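Notes from the Kitchen Table: the great tile saga

Hello again, friends! March has been all about floors at our house, so if you came for the soup recipe I promised last time, it's coming, but it has to wait behind the grout.

We finally pulled up the old carpet in the back hall, and I've been looking at nothing but pale square tile ever since.

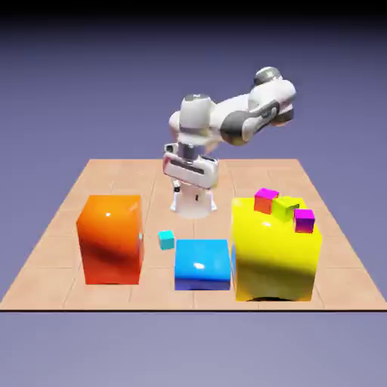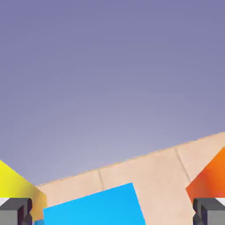

Tan tiles in both.

So. The hall. I'd had my heart set on a tan called Flomari, mostly for the name (I know, I know), and the store had 211 tiles left in the lot. Pongsak Khunthong, who laid my sister's bathroom, came by Monday to measure and told me I needed 346 if I wanted the laundry nook done too. Which I did! So I drove home in a sulk and ate toast for dinner.

The next pick was Judness, a shade lighter and a little chalky to the touch. I brought four home and set them by the back door, where the light is awful until two in the afternoon and then lovely for maybe an hour. My husband walked past them for three days before he asked if we'd been delivered somebody else's coasters. They looked pink next to the door trim by lamplight, and once I'd seen the pink I couldn't stop seeing it.

My neighbor Irén Csizmadia has done two kitchens and a porch, and she told me to quit fussing over the tile and think about the grout. She's right, darn it. White grout in a hall where a wet dog comes in is a promise you can't keep. She uses one called Prirkum in a sandy gray, and her porch still looks good after a winter of boots. I bought two bags and then went back for a third after reading the coverage chart properly.

Money, for those of you who always ask (hi, Mom): I'd set aside 3000 and we came in at 2722 with the labor, and that's after I changed my mind on the edging strip. We ended up with Deng tile in a warm tan, bigger squares, fewer lines to scrub. Pongsak started in the far corner and worked back toward the kitchen, and we all had to go out the front and around through the mud to get to the washer. The dog thought it was the best week of his life.

If you're doing your own, mix less grout than you think you need. My practice batch set up in the bucket while I was on the phone, and I had to throw out a perfectly good trowel with it.

Sealing comes next, once it's had time to cure. Then baseboards, which I plan to paint myself, in the garage, with the radio on. Send me your favorite white!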